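Ticket 374 — Booking page for the shared laundry shows the wrong hour
Opened by: Mercy Mbwambo, Clokthorpe house
Assigned to: Moataz Hajji
Status: Waiting for customer

Mercy, January 8, 2024
Hello Moataz, and a happy new year to you! I'm sorry to be back so soon. When I book a slot on the Zallness page it saves perfectly well, but the reminder email arrives an hour early. Daichi Yokoyama upstairs has the same trouble, and his brother Tatsuya doesn't, although they booked on the same laptop.
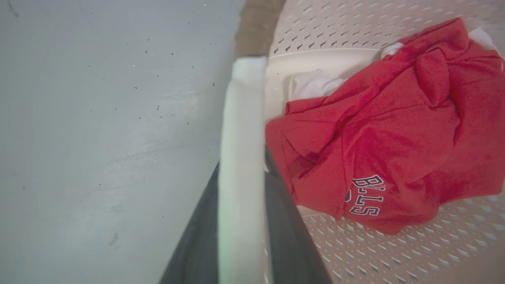 I've tried logging out and in again, and I cleared the browser history as you taught me last time (I wrote the steps on a card, so thank you for that). No change, I'm afraid. The calendar on the page itself is right — only the emails are wrong.

Moataz
Hello Mercy, lovely to hear from you, and please don't apologise. Could you open My Account, then Region, and tell me what it says next to Time zone? Tatsuya's would be useful too, if he doesn't mind looking.

Mercy
Mine says "Not set", and so does Daichi's. Tatsuya's says London. He joined in March, well after the rest of us. 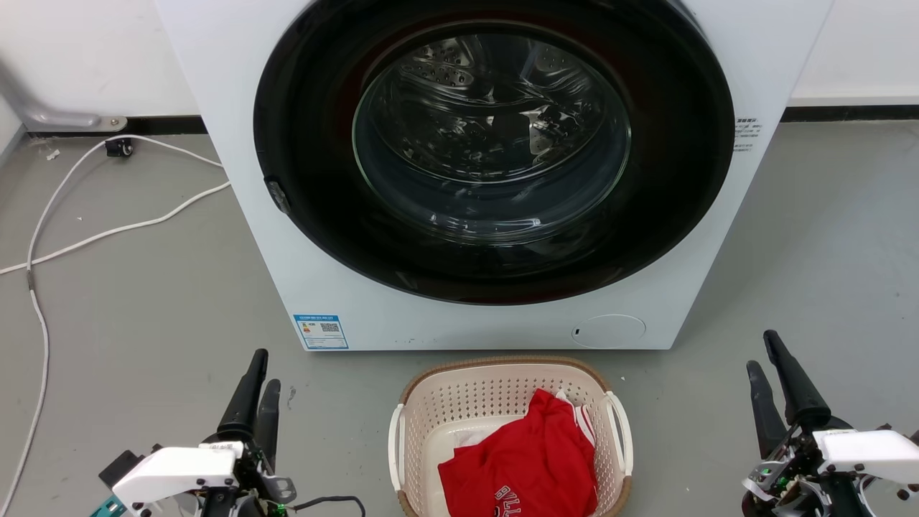
Should I simply pick London and press Save, or will that move the 13 bookings I've already made? I'd hate to upset everyone's week.

Moataz
Pick London and save, and your bookings will stay exactly where they are. Older accounts lost that setting when we moved servers, and I've asked Shota Ogura to fill it in for the rest of the house. Do let me know how the next reminder behaves and I'll keep this open until then.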